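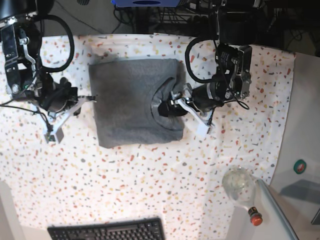

Last updated: Thu 12 March

Ticket 967
Product: Veren cotton tee, gray
Subject: Folded shirts will not stay square
Status: Open, waiting on Gramutel

Problem as reported
The shirt folds into something close to a square, but the edges stay soft and uneven. One top corner rumples and the bottom edge sags. The Gramutel folding guide says this tee gives "a crisp square every time." We have yet to see one.

What Gramutel support told us to try

1. Smooth the shirt before the first fold. Done. The middle still creases once the layers go on top of each other. Support calls this "settling." I call it a wrinkle.

2. Fold on a bare, hard surface. They blame the tablecloth and say cloth on cloth drags. Maybe. We took the tablecloth off and folded 17 shirts on the bare table. Two came out better than usual, and I would not bet money on the difference. The tablecloth is back on.

3. Keep the collar flat and facing up. It was already facing up. The ribbed band is thicker than the rest of the shirt, so whatever is folded near it wants to sit higher. No one at Gramutel has answered this point, and I have raised it twice.

4. Use Noiphan fabric spray. Declined. If a plain cotton T-shirt needs a spray to lie flat, the guide should say so on page one.

Notes
The Morkard tee, same size on the label, was folded the same way in January and held its edges fine. It is a heavier knit. My guess is that the guide was written for a heavier shirt and the Veren was added to the list later without anyone folding it. Gramutel says the guide was "checked against all listed garments." I asked which shirt they used and got the link to the guide again.

Requested from Gramutel
- The fold order they used on the Veren tee, step by step
- A picture of their result before it goes into a drawer
- An answer about the collar

Please do not close this ticket as "user technique" again.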